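We returned to Sukville last night, and the household is at last in reasonable order. The journey took longer than intended, owing to 2 closures on the Bernska road and a lengthy stop for sandwiches. The children slept through both.

The occasion was our family's summer gathering, held every June at my aunt's house in Notonia. There were 30 of us this year, which is the largest attendance I can remember. My cousin Nikola Nowakowski had drawn up the sleeping arrangements well in advance, and they were followed without complaint. 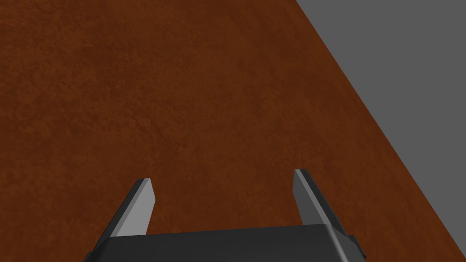 On the first afternoon the younger children were taken to the lake at Borkowska. Our daughter, who is now 4, was permitted to paddle with her cousins and did so until her lips turned blue. She has since informed us that the lake was better than her birthday.
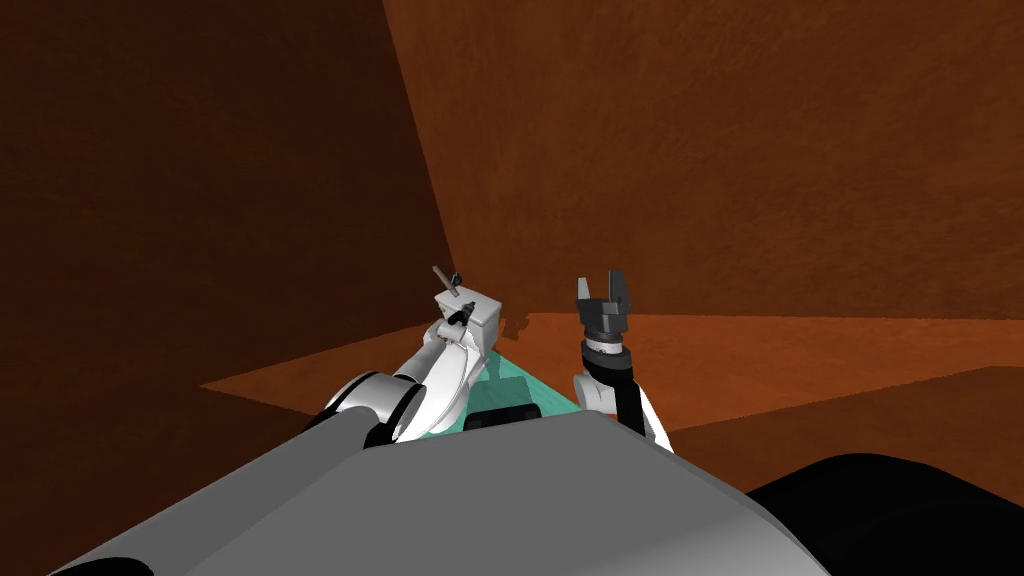 Two arms, with a thin brownish rod held in the gripper on the left.

The evening meal was overseen by my uncle, Konrad Krajewska, who had prepared 200 dumplings with the assistance of his sons. None remained by nine o'clock. Speeches were kept short, and my grandmother retired only after the last song.

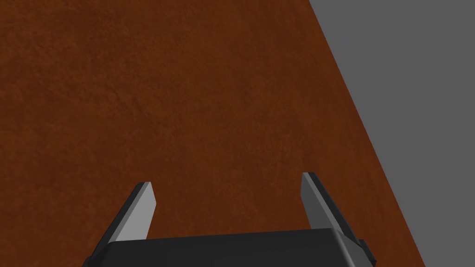

Reddish-brown surface with grey beyond its edge.

I should like to record our thanks to all who gave up beds, lent towels and washed dishes. One child's blue cardigan came home in our suitcase by mistake and will be posted to its owner this week.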